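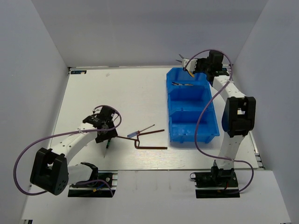 White top, gray walls, metal rail along the far edge. Look for the small faint smudge just to the right of the label in the far left corner.

How to Clean a White Tabletop (and Keep the Corners From Going Gray)
By Irina Dumitrescu
Filed under: Workroom, Cleaning

I have a soft spot for white tabletops. They bounce the light around, they make small things easy to find, and they turn the dullest room into somewhere you want to get on with a job. They also show every mark you ever make on them, and a few you could swear you didn't. Give one a quick wipe in the evening and it looks perfect, then the morning light comes in from the side and there's a faint gray thumbprint sitting in the far corner as if it had been there for years (and maybe it has!).

I've been looking after white surfaces of one sort or another for a long time, first in my aunt's sewing room and later in the workroom I share with Anca Bratu, and this is the routine I've settled on. It takes me 15 minutes for an everyday clean, and longer when the corners need real attention.

What you'll need

Two soft cloths, one for washing and one for drying. I use the Markton ones that come in a pack, but an old cotton T-shirt cut into squares does just as well.
A bowl of warm water with a drop or two of dish soap in it. A drop or two, please. More on that later.
Cotton swabs for edges and corners.
A soft, dry paintbrush, an inch wide or so.
A white eraser, the plain kind from the school aisle.
A flashlight, or the light on your phone.

Before you start

Find out what your top is made of, if you can. A painted top, a plastic one and a sealed wood one will all put up with soapy water, but they don't all put up with the same amount of rubbing. If you've lost the paperwork, as I always have, pick a spot you don't mind about and test everything there first. Let the test spot dry all the way before you judge it.

If there is anything electrical on or near the table, switch it off and unplug it, and follow the maker's directions for it. Wring your cloth out until it's barely damp. You are cleaning the surface around those things, and water has no business running underneath them.

Step 1. Get the dust off dry

I know it's tempting to go straight in with the wet cloth. Dust plus water makes a thin gray paste, and you'll spend the rest of the morning pushing it from one side to the other. Use the dry paintbrush instead and work from the back toward yourself, with short, light strokes. If your table has walls around it, brush the bottom few inches of those first, so that whatever falls lands on a surface you haven't cleaned yet.

A rail along the back edge deserves its own pass. Dust loves the line where a rail meets a wall. Run the brush along the top, then along the front, then hold it almost flat and draw it through the gap.

Step 2. Look at it sideways

Crouch down until your eyes are nearly level with the tabletop, lay the flashlight on its side and let the beam skim across. You'll be amazed at what shows up. Greasy patches look slightly shiny, scuffs look dull, and dried drips have a little rim around them. I put a scrap of paper next to each one I find so I don't lose it again when I stand up. Anca just remembers where they are, and I'm a bit jealous of that.

Step 3. Wash in sections

Dip the cloth, wring it hard, and wash one section at a time, overlapping a little as you go. Straight lines are better than circles on a white top, as circles can leave swirls that you'll see later in a low light. Dry each section with the second cloth before you move on to the next.

Fold your washing cloth in quarters and turn to a clean face often. When you run out of clean faces, rinse it. It sounds fussy, I know, but half the gray smears I've ever chased came off my own cloth.

Step 4. Deal with the smudges

Start with the gentlest thing and stop as soon as it works. For a small faint smudge like the one in the picture, I'd go in this order:

First, a damp cotton swab, rolled over the mark and not scrubbed.
If it's still there, a swab with a touch of the soapy water, then a clean damp one, then dry.
If it's still there after that, the white eraser, with light strokes all in one direction. Brush the crumbs away with the paintbrush.

If none of that shifts it, leave it until tomorrow and look again in different light. I've used Purnoneck paste on stubborn scuffs and it does the trick, but it's slightly gritty and I'd only reach for it on a top that has passed the test-spot check. On a glossy surface I'd skip it altogether.

Step 5. Work around labels

Stuck-down labels are where white tables go wrong. The edge of a label picks up grime, somebody scrubs at the grime, the edge lifts, and then the exposed glue picks up more grime than ever. So keep the wet cloth a finger's width away and do the last bit by hand. Use a swab that's only just damp, start at the label's edge and roll outward, away from it. Never roll toward it. Dark labels hide the dirt on themselves but show up a gray halo on the white beside them, so do all four sides even if only one looks bad.

Should you need to take a label off, warm it for a minute with a hair dryer on low, peel slowly from one corner, and keep the peel as flat to the table as you can. Any glue left behind will usually roll off under your thumb.

Step 6. The walls

Pale gray walls are more forgiving than a white top, but splashes do collect low down, right where the two meet. One pass with a fresh damp cloth and one pass with the dry one, top to bottom, is plenty. Wipe the joint itself last and then give the tabletop next to it a final dry.

If it goes streaky

Nine times out of ten that's too much soap. Go over the whole top again with plain water and a rinsed cloth, and dry it well. Hard water can do it too - if your kettle furs up, try distilled water for the final wipe. August is the worst month for streaks in our room, when everything dries before I can get to it, so I work in smaller sections and keep the blinds down.

How often

I do the dry brushing every evening before I lock up, the wash once a week, and the flashlight check whenever I remember. The corners at the back get their own swab once a month. Anca thinks that's too often and I think it's not quite often enough, so once a month it stays.

Next up: getting tape residue off a metal rail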